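4.2 Covered objects and the trouble with fleece

We come now to the part of the study that gave us the most pleasure and, we must admit, the most bother. Of the 100 household and workshop articles in the Evden collection, 17 have some kind of soft covering fixed over a stiff core, and of those it was the sheepskin ones that people wanted to talk about. Our participants would pick up a covered article, turn it over, stroke it once or twice (almost everybody strokes it) and then say something quite different about it from what they had said when they saw it lying on the other side of the room. We had planned a short paragraph on the subject and ended up with a whole section, and we hope the reader will be patient with us.

The question we put to people was a simple one: what would you need to know about this thing before you cleaned it, packed it or put it away? We asked it first with the article out of reach and then again with the article in their hands. With hard goods such as pans, boxes and hand tools, the two answers were usually close. A pan looks like what it is. With covered goods the first answer was nearly always about the covering alone, and the second answer wandered off into the parts that hold the covering in place, how they were joined and whether they could be taken apart without spoiling anything.

Murray Ngata, who kept the notes for the first round in October, had a good phrase for this in his margins. He wrote that people "look at the wool and handle the metal." We have borrowed it ever since, and it shaped the way we coded the answers. A remark was marked as a surface remark if it concerned color, softness, curl, dirt or wear in the pile, and as a structure remark if it concerned anything stiff, sharp, jointed or fastened. Remarks that did both, and there were plenty, were given both marks. Out of 600 remarks in the full set, the ones made about fleece were by far the hardest to sort, and we went back over them more than once with a pot of tea between us.

Fleece is a generous material and it hides a great deal. A long curly pile fills in corners, rounds off edges and makes a thin object look like a thick one. Several people guessed that a sheepskin piece would be soft all the way through, like a cushion, and were surprised by the weight when they lifted it. Others went straight for the thickest part of the pile and took hold of that, which is a natural enough thing to do but puts all the strain on the skin and the fastenings. The more practiced hands (we had a few people from the old Mudley upholstery classes, and a delight they were) felt along the underside for something solid before they lifted at all.

For this reason we began to set covered articles down so that the edge could be seen as well as the top. It is a small change and it altered the answers a good deal. Once the edge was in view, people began to mention the metal before they had touched anything, and their ideas about packing became more careful — which way up it should go, what it might scratch, whether a leg or bracket would poke through a paper wrapping. Figure 9 gives one such view.
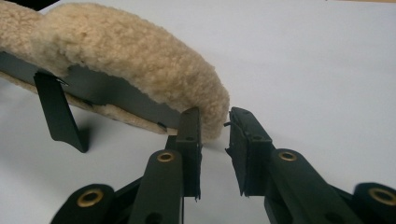 Figure 9. Sheepskin-covered article on a pale work surface. The dark gray plate runs between the deep curly fleece on top and a flatter, tan strip along the lower edge; a black bracket reaches down from the plate to the surface.

4.3 What people said about storing it

Storage is where the two kinds of remark finally met. Participants who had spoken only of softness tended to suggest a bag or a drawer, somewhere out of the dust, and left it there. Those who had noticed a plate or a bracket asked for room around it. They worried about the pile being flattened under its own load, and one or two went further and asked whether metal held tight against skin for a whole winter might leave a mark. We had no answer for them, and we have added the matter to our list for the second round.

We tried two sets of packing in reply, the plain Karakaya cartons and the Prakivow trays with the raised sides. The cartons were liked for their price and their lids. The trays were liked because an article could stand in them as it stands on a table, with nothing resting on the fleece. Preferences were split fairly evenly, and people held to them with real feeling. The packing notes in the appendix were last revised on 12/3/25 and include the wording we now use on the labels, where the hard parts are listed first and the covering second.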